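Workshop notes: Tanivik bench

The two-arm build has moved on to the fish task. Edit Juhász has rewritten the hand-over routine, and the cable on the left arm now has enough slack for full wrist travel. Joint speed is capped at 30 per cent while water is on the bench. Viktória Csonka is logging net angle against missed scoops; her figures go up on 28th November.

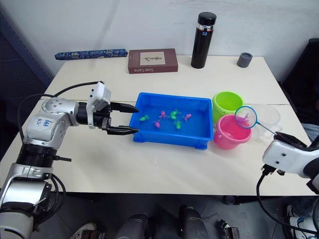 Right arm with a pink fish in the net, left gripper open at the rim of the tray.

Spare gripper fingers are in drawer 34.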